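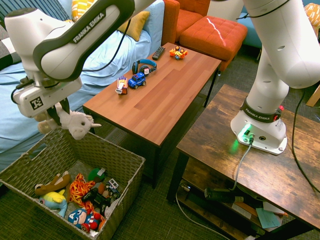

4. Collecting Demonstrations in the Living Room

Figure 4. The left arm holding a plush unicorn just above the rim of the toy basket, during a tidy-up demonstration. Other small items stand along the back edge of the coffee table.

4.1 The task and how we set it up

We have spent a good deal of this paper on how the Hement policy learns, and it seems only fair to spend a few pages on where its lessons come from. The tidy-up task is the one our visitors like best, and it is also the one that taught us the most about teaching. A person at the controls guides the arms through putting toys away in a wicker basket, and the system records the motion of the joints, the state of the grippers and the camera views as the work goes along.

We wanted the room to feel like a room. There is a couch with a sheet over it, an armchair with its ottoman, and a coffee table that collects the sort of things coffee tables collect: a remote control, a pair of headphones, a toy truck. Two Franka arms share the work, and the one on the right in Figure 4 is bolted to an old wooden side table. Our first plan called for a proper steel stand, but the side table turned out to be a good height for reaching over the coffee table, and we grew fond of it.

A demonstration begins when the operator presses the foot pedal and ends when they press it again, with both arms back at rest. We asked operators to work at whatever speed felt natural to them and to put the toys away one at a time. Items that are not toys are meant to stay where they are, and so a good demonstration is partly a matter of reaching past the headphones without bumping them.

4.2 By hand or from a distance

We tried two ways of showing the robot what to do. In the first, which most readers will know as kinesthetic teaching, a person takes hold of the arm and walks it through the motion. It is a lovely way to teach a single reach, and newcomers pick it up in minutes. It suits this room less well. The person's own shoulders and sleeves keep getting between the camera and the toys, and guiding two arms at once is a job for someone with a longer reach than any of us has.

In the second, the operator sits at the Fesska console in the next room, with a handle for each arm and a live view of the workspace. Learning the console takes patience – most of our operators needed a whole afternoon before they stopped overshooting the basket – but the recordings are cleaner, and the camera sees what the robot will see later on, with no helpful human standing in the way. All of the tidy-up data used in Section 5 was collected this way, and we kept 158 hand-guided demonstrations aside for the comparison in Section 6.

4.3 What soft toys ask of a teacher

Plush toys are forgiving in one respect and rather fussy in another. A gripper can close on one almost anywhere and come away with something, so a poor grasp seldom ends in a dropped toy. It does mean that two operators will lift the same toy in quite different ways, by the body or by an ear, and a policy that learns from both may hesitate between them. We asked operators to aim for the thickest part of the toy, and we left the rest to their good sense.

The release deserves a word too. Early on, people tended to let go from high above the basket, and a toy that lands on a full pile has a way of rolling back out. We now ask for a short pause over the rim and then a slow lowering before the fingers open. The pause costs a little time in every recording, but it gives the policy a clear moment to settle on before it commits to the drop – and operators told us they found it restful.

After review we kept 277 demonstrations of the full task, leaving out those with a dropped network link or a collision with the furniture.

Related items
Canlow: A Shared Format for Two-Arm Recordings
Midtbø Household Objects, Release 3
Pedal or Button? Marking the Start and End of a Demonstration
Learning to Let Go: Release Timing with Soft Objects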